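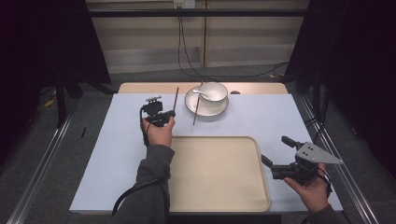

Schalengedeck

Das Schalengedeck ist eine Form des Einzelgedecks, bei der eine Schale auf einer Untertasse oder einem kleinen Teller steht und mit Löffel und Essstäbchen ergänzt wird. Es wird vor allem für Suppen, Nudelgerichte in Brühe, Reisbrei und Reisgerichte mit Sauce verwendet. In der Gastronomie wird es häufig auf einem Tablett ausgegeben, im Haushalt meist direkt auf dem Tisch oder auf einer Tischauflage eingedeckt.

Inhalt
1 Bestandteile
2 Anordnung
3 Regionale Unterschiede
4 Tablett und Tischauflage
5 Abräumen und Reinigung
6 Siehe auch

Bestandteile

Die Schale ist der Mittelpunkt des Gedecks. Üblich sind Schalen aus Porzellan, Steinzeug oder Melamin, in Ostasien auch aus lackiertem Holz. Schalen für Reis sind kleiner und steiler als Suppenschalen, damit sie in einer Hand gehalten werden können. Ein Standring an der Unterseite hält die heiße Wandung auf Abstand zur Unterlage und zu den Fingern.

Die Untertasse nimmt Tropfen auf und dient als Ablage für den Löffel. Ihr Spiegel sollte den Standring vollständig aufnehmen. Bei Untertassen mit einer Vertiefung für Tassen ist das oft nicht der Fall, die Schale steht dann auf der Kante und kippelt. Viele Hersteller bieten deshalb flache Untertassen an, die zu mehreren Schalengrößen passen.

Als Löffel dient entweder ein Metalllöffel oder ein kurzer Löffel aus Keramik mit flachem Boden und gerinntem Stiel. Der Keramiklöffel leitet Wärme schlechter als Metall und wird daher bei heißen Brühen bevorzugt. Er kann in der Schale liegen bleiben, wenn der Stiel über den Rand reicht.

Essstäbchen werden paarweise gedeckt. Sie bestehen aus Holz, Bambus, Kunststoff oder Metall. Holzstäbchen ohne Lackierung sind griffig, nehmen aber Feuchtigkeit auf und müssen häufiger ersetzt werden. Lackierte Stäbchen lassen sich leichter reinigen, an den Spitzen nutzt sich die Beschichtung jedoch ab.

Anordnung

Eine allgemein verbindliche Ordnung besteht nicht. In den meisten Fällen steht die Schale in der Mitte des Platzes, der Stiel des Löffels ist für die essende Person erreichbar. Die Stäbchen liegen parallel nebeneinander, entweder waagerecht vor der Schale oder senkrecht rechts davon. Bei waagerechter Lage zeigen die Spitzen nach links, sodass Rechtshänder das Paar ohne Umgreifen aufnehmen können.

Stäbchenbänkchen halten die Spitzen vom Tisch fern. Fehlt ein Bänkchen, werden die Stäbchen auf den Rand der Untertasse gelegt oder in ihrer Papierhülle gereicht. Das senkrechte Einstecken in den Reis gilt in mehreren Ländern Ostasiens als unpassend, da es an Totenrituale erinnert. Auch gekreuzt abgelegte Stäbchen werden vielerorts vermieden.

Beim Eindecken wird üblicherweise von unten nach oben gearbeitet: zuerst die Untertasse, dann die Schale, danach der Löffel und zuletzt die Stäbchen. Schalen, die bereits gefüllt aus der Küche kommen, werden zusammen mit der Untertasse abgesetzt.

Regionale Unterschiede

In China gehören Keramiklöffel und Stäbchen zum gewöhnlichen Gedeck. Der Löffel liegt in einer eigenen kleinen Schale oder auf einem Teller. Die Stäbchen sind vergleichsweise lang und an den Enden stumpf.

In Japan wird Suppe in der Regel aus der Schale getrunken, feste Einlagen werden mit Stäbchen entnommen. Ein Löffel liegt vor allem bei Nudelsuppen bei. Die Stäbchen sind kürzer und laufen spitz zu.

In Korea bilden Löffel und Stäbchen ein zusammengehöriges Besteck, das Sujeo genannt wird und überwiegend aus Metall besteht. Reis wird hier mit dem Löffel gegessen, und die Schale bleibt während der Mahlzeit auf dem Tisch.

In Vietnam werden Stäbchen und ein kurzer Suppenlöffel nebeneinander verwendet, besonders bei Nudelsuppen. In Thailand dienen Stäbchen hauptsächlich für Nudelgerichte, während andere Speisen mit Löffel und Gabel gegessen werden.

Tablett und Tischauflage

Für die Ausgabe in Kantinen und Imbissen sind rechteckige Tabletts mit erhöhtem Rand und gerundeten Ecken verbreitet. Der Rand verhindert, dass Geschirr beim Tragen abrutscht, die gerundeten Ecken erleichtern das Auswischen. Ein gebräuchliches Format ist 45 Zentimeter in der Länge. Größere Tabletts mit 60 Zentimetern werden zum Abräumen mehrerer Plätze benutzt und bleiben meist nicht am Tisch.

Glatte Auflagen schützen Holztische vor Hitze und Feuchtigkeit. Helle Auflagen lassen Saucenreste rasch erkennen, dunkle Auflagen heben weißes Geschirr stärker hervor.

Abräumen und Reinigung

Beim Abräumen werden zunächst die Stäbchen und der Löffel abgenommen und getrennt auf das Tablett gelegt. Bleiben sie in gestapelten Schalen, können sie den Stapel aus dem Gleichgewicht bringen. Schale und Untertasse werden anschließend einzeln aufgesetzt.

Porzellan und Keramiklöffel sind in der Regel spülmaschinenfest. Stäbchen aus Holz und Bambus werden von Hand gespült, abgetrocknet und mit den Spitzen nach oben aufgestellt, bis sie durchgetrocknet sind. Stäbchen mit Rissen oder abgesplitterten Spitzen werden aussortiert.

Siehe auch

Besteck
Essstäbchen
Suppenschale
Tischkultur

Diese Seite wurde zuletzt am 12. März 2020 bearbeitet.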